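Kitchen helper wanted, Mivham House

We are looking for a friendly, unhurried person to join us as a part-time kitchen helper at Mivham House, where a small group of us cook, eat and (mostly) wash up together. The job is for seven hours a week, spread over mornings to suit you, and it starts as soon as we find the right person.

The work is the everyday sort that keeps a shared kitchen pleasant to walk into – wiping down the table and the counter, picking up used tissues and other bits, filling the flasks for tea, putting pots and pans back where people can find them and taking out the bin before it gets too full. 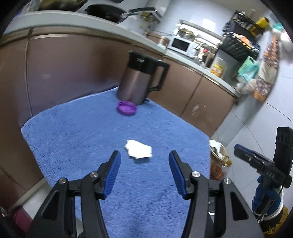 You don't need any certificates, and we would be just as glad to hear from someone who has only ever looked after their own kitchen. We do ask that you are comfortable on your feet for a good part of the morning and don't mind a chat while you work, as there is nearly always somebody wandering in for a cup of something!

Lunch is included on the days you work, and the number 40 bus stops at the end of our lane. The post runs until the end of December, and we very much hope to carry on after that.

To apply, please drop a short letter through our door at 48 Prokport Road by 21/03/2019, telling us a little about yourself and which mornings you could manage.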